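October, workshop notebook, bench 2

Start 10.15. Carried on with the Shek rear hubs that came back from the Umance order. Kanokwan had already stripped the first three and left the parts in labelled trays. Pawl springs fine on all of them. Grease in the ratchet ring had gone stiff and brown, same as the batch Pentti did in the spring. Cleaned with the citrus degreaser, wiped out, left on the rack over lunch.

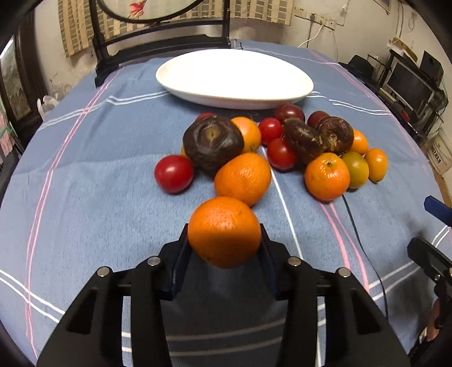

Photo: Doaa Slaoui

Regreased with the thin stuff this time, light coat on the pawls only. Engagement sounds right on two. The third still drags when spun backwards by hand. Swapped its drive side bearing for a new one and no change, so put the old one back. Suspect the seal lip is sitting proud. Ask Hala if she still has the pressing tool for the Ullero seals, I think the diameter is the same.

Wheel for the Platetti tourer: spokes on the drive side were all over the place, tension gauge gave anything up to 122 on the dial next to one that barely read. Backed everything off and started again from finger tight. Lateral is good now, still a small hop by the valve hole. Leave overnight and check before the tyre goes on. 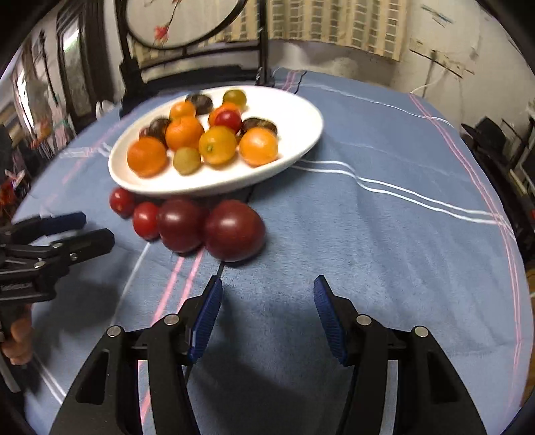 Spoke key is getting rounded, the black one, not the red. Please stop using it on brass nipples until a new one comes. I have added it to the order with rim tape, 10 inner cables and a box of 1000 ferrules (the small box ran out twice last month).

Younes rang after three. Umance want the hubs back together, not one at a time, so the two good ones stay here. He also asked for a note of which grease went in. Written on the tags.

To do:
Seal on third hub
Hop in Platetti rear, then dish again
Find the cone spanner, Pentti had it last
Ring Hala re pressing tool

Stopped 17.40.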